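Frequently asked questions: desks, tables and small desk things

Last change: Wednesday, April 17, 2019

On this page we answer the questions which come most often to our shared office in the Hofstetter house. Please read it before you write to us. If your question is missing, ask Corina Steiner at the front desk or put a note in the mailbox next to the kitchen door.

Which desks can I use?

All white tables in the large room are free for every member. You do not need to reserve. The two tables at the window of the small room belong to members with a fixed place, and these have a name card. Please do not sit there, also when the person is on vacation.

What is already on the table when I come?

We give you one pen cup, the black one from wire mesh. Everything else you bring yourself or you take from the Grellell cabinet in the hallway. We had before a full set on each table, with stapler, tape and a tray, but most members pushed it to the side and worked around it. Since January we keep the tables with very little on them. 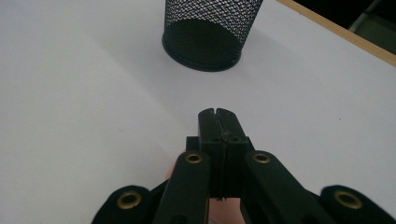 The cup has its place at the far side of the table, so that a laptop and a notebook fit in front of it. You may move it as you like during the day. In the evening please put it back, then the next person finds everything the same.

Why are there no pens in the cup?

The pens are in the top drawer of the cabinet. Take what you need and bring it back when you go home. When we left pens in the cups, many of them were dried out, and members put them back in the cup instead of in the trash. If you find a pen that does not write, throw it away, you do not have to ask.

Can I leave my own things on the table overnight?

On the free tables, no. You can rent a locker for your things, the small size is 44 cm high and a laptop bag goes in without problem. Ask Corina for a key. Things which we find in the evening go in the gray Kotus box under the coat rack. We keep them there for one month.

May I bring decoration or a holder of my own?

Yes, with pleasure. During the day you can put on the table what you want, as long as your neighbor has also enough space. Several members have a favorite piece with them, a plant, a stand, a small lamp. Please look that the foot is flat and stands well, because the tables are sometimes pushed a little when somebody passes. Tall and thin things are best placed away from the edge.
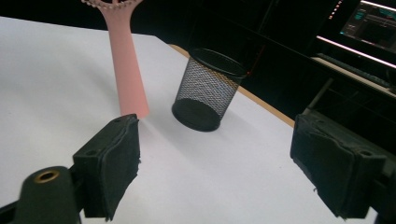

For pieces with a colored foot we ask you to lift them and not to pull them over the table. Some paints and soft plastics leave a line on white, and it takes a long time to rub it off. If you are not sure, put a sheet of paper under it.

How do I clean the table?

Use a soft cloth, a little warm water and one drop of dish soap. The cloths are in the second drawer of the cabinet. Wipe also the narrow wood edge, but with a cloth that is almost dry, the wood does not like much water. Please no scouring powder and no rough sponge. For ink we have a bottle of Prusutix in the kitchen, under the sink. Put it on the cloth and never directly on the table, and wipe again with clear water after.

And how do I clean the pen cup?

The dust sits in the mesh, mostly low down near the base ring. A dry paintbrush or an old toothbrush is the best tool. Turn the cup over and knock it gently on your hand above the trash can. You can wash it too, but then dry it well with a towel before it goes back on the table.

There is a scratch in my table. Do I have to pay?

For small scratches no, this is normal use. For a burn or a deep cut we look at it together. Write to Marlies Lüthi with the number of the table, which you find on the underside at the left front leg.

Can I buy the same pen cup for at home?

We are asked this more than we expected. We ordered 46 pieces and have a few left over, and members can have one for the price we paid. They are in the storage room, so please tell Corina one day before.

Who do I tell when something is missing?

For cups, cloths and pens, tell Corina. For tables, chairs and lamps, tell Marlies. She is in the house on most mornings, room 143, and you may knock when the door is closed.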